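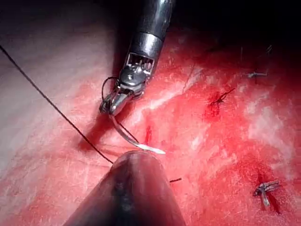
Orora 9 moves button presses off the video channel

The Orora project has released version 9 of its open-source control server for web-operated hobby robots. Button presses from viewers now travel over a separate socket and are no longer queued behind video packets. On the Doltbridge test server, median delay between press and motor response fell from 1,346 to 705 milliseconds.

Boards running the older Phelan firmware need a new configuration file before they will connect. Text-to-speech is off by default and has to be enabled per robot.

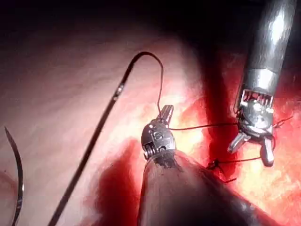
Known problems

Servo positions are not restored after a dropped connection. Maintainer Geetha Ramasamy expects a fix in July. Owners using a serial adaptor should set the timeout by hand, as the installer writes the wrong value on some boards.
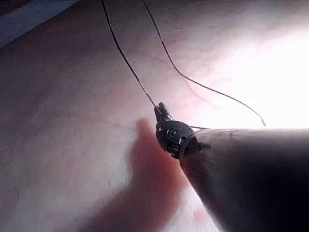 Branislav Vlček wrote on the project's mailing list that the separate socket fails behind his router unless a second port is opened, and asked for a fallback to the old method. Ramasamy replied that the old method can still be selected in the server settings, but will be removed in the next version.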